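Monamo hand-held gripper: setup and care FAQ

How often does the finger pad need cleaning?
Every 40 hours of use, or any time the mesh looks gray with dust. Use a dry brush. Solvent lifts the mesh from its backing.

When is the finger replaced?
At 4000 closing cycles. The counter is on the Service page of the Keane app. Fit the new finger, close the gripper five times by hand, then zero the counter. 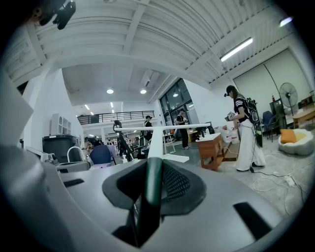

Calibration is done on the floor, with the gripper held level and nothing in the jaws. Run it again after any finger change and after a drop. Before starting, check that the finger stands straight up through the middle of the dark pad. If it leans to one side, loosen the base screw, reseat it and tighten to the mark. Keep brushes and picks out of the two slots in the gray housing.

Calibration stops at 46 percent. Why?
The finger is dragging on the pad. Remove it, brush the pad and restart from zero. If it stops at the same point again, send the log to Do-yoon Kang.

Can I open the housing?
No. The seal is set at the bench. Housing work goes to Albertina Pinheiro; units handed in by Thursday noon go out with that week's batch.

Are Astereck fingers compatible?
Only the long version. The short one does not reach the end stop.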